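Cliltwood Folding Bath Caddy Cart, three-shelf version
Reviewed by Efa Prydderch

Our bathroom was built with a pedestal sink and no closet, so everything that would normally live in a vanity has been sitting on the toilet tank or the edge of the tub. I wanted something narrow, on wheels, that could go in the gap between the sink and the wall. The Cliltwood cart is sold for that kind of space. I paid $87 for it in February and have used it every day since then.

Assembly

The box holds two side frames, three shelves, four casters, a bag of screws and a hex key. The side frames unfold and lock, and the shelves drop onto pegs and get one screw in each corner. The instructions are drawings only. They are clear except for step 7, where the middle shelf is shown upside down. If you follow the drawing, the lip faces the floor and bottles slide off. I put mine in that way, noticed, and took it out again. The whole job took 20 minutes, including the mistake.

The hex key is soft. Use your own if you have one.

Size and fit

The listing gives the width without the casters. With the casters on and turned sideways, the cart is a little wider at the bottom than at the shelves. Mine still fits, but it touches the baseboard when I push it all the way back. Measure at floor level before you order.

Height is good. The top shelf comes just below the rim of our sink, so I can reach things while brushing my teeth. Taller people may wish it had a handle. There is a rail across the top that works as one if the cart is not heavily loaded.

Shelves

The shelves are coated wire with a solid mat on top. The mats lift out and rinse clean in the tub. Without them, anything with a small base tips over between the wires, so leave them in. The mat on the bottom shelf curled at one corner after a few weeks. Setting a stack of towels on it flattened it out.

The lip is low. It stops a bottle from sliding when you roll the cart slowly over tile. It does not stop a tall bottle from going over when a wheel hits the door strip. For that reason I keep all the tall shampoo and conditioner in open boxes and put the boxes on the shelves. Any small box with straight sides will do the job. Cliltwood sells bins made for the cart, but they cost too much for what they are.

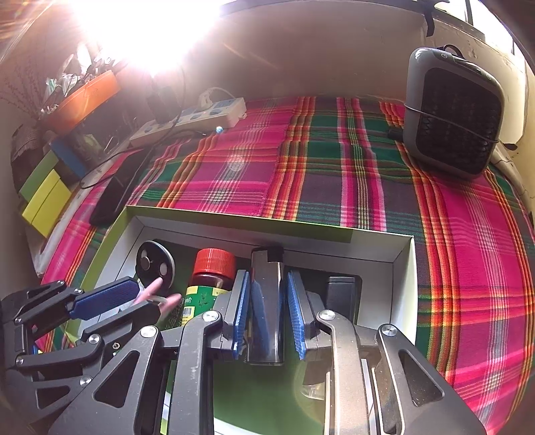
Dark grey bottle with a squared-off black top, upright in a white-lined box with a green rim.

Casters

Two of the four lock. The locks hold well on tile and badly on vinyl. One of the casters squeaked from the first day, and a drop of oil fixed it. They roll fine over a thin bath mat and not at all over a thick one.

Rust

This was my main worry, as our bathroom has one small window and stays damp. So far the shelves and frames are clean. The screws are another matter. Two of them on the bottom shelf have orange spots on the heads. I swapped them for stainless ones from the hardware store. A cart at this price should come with those.

Compared with the Kollis

Before this I had the Kollis Slim, which has plastic shelves. The Kollis is lighter, cheaper and will never rust. It also leans. With a full top shelf it tilted toward the door, and one of the uprights cracked where the shelf clipped in. The Cliltwood stands straight with the same load. If you only need to hold toilet paper and a few washcloths, get the Kollis.

Customer service

I wrote to Cliltwood about the screws on a Sunday and got an answer two days later. They offered to mail a new set, ticket number 2159, and the set came in a plain envelope. It was the same kind of screw.

Rating

Four out of five. One point off for the screws and the drawing in step 7. White and gray are the only colors. I have the gray.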